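Last updated: October
Search this site Search

3.2 Bench layout

I set up our color-mixing bench the way we'd learned to at Drura – everything along the far edge, so there's plenty of clear table to work on. I logged 668 pours this way, and honest spills were rare (37, and I'm still a bit proud of that!). The racks went on either side of the beaker, colors kept apart, with paper cups out at the two ends. Fig. 4 shows the bench with some pink-red liquid in the beaker.
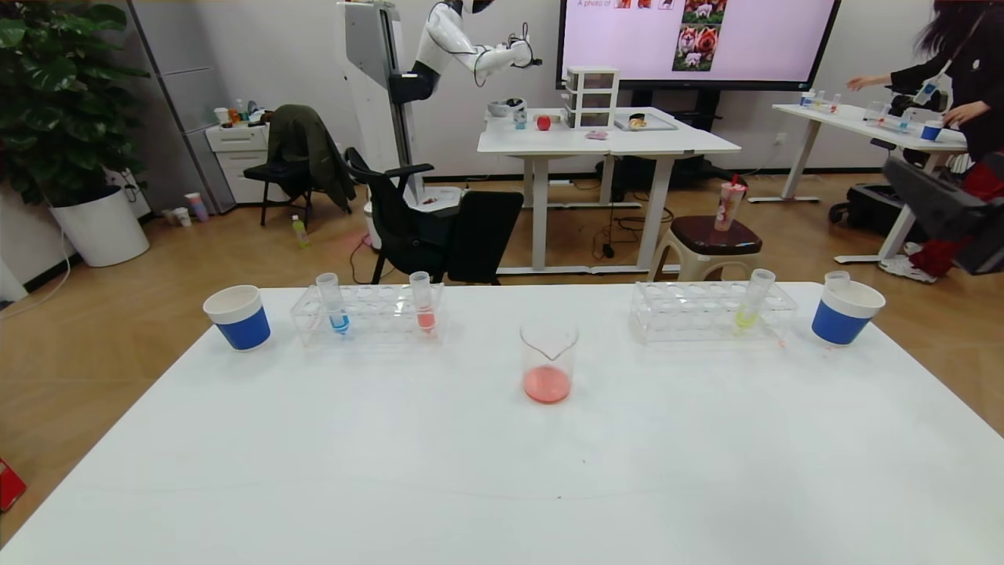
Figure 4. Bench with beaker, two clear tube racks and paper cups.

I kept this same order for the Kolev runs too.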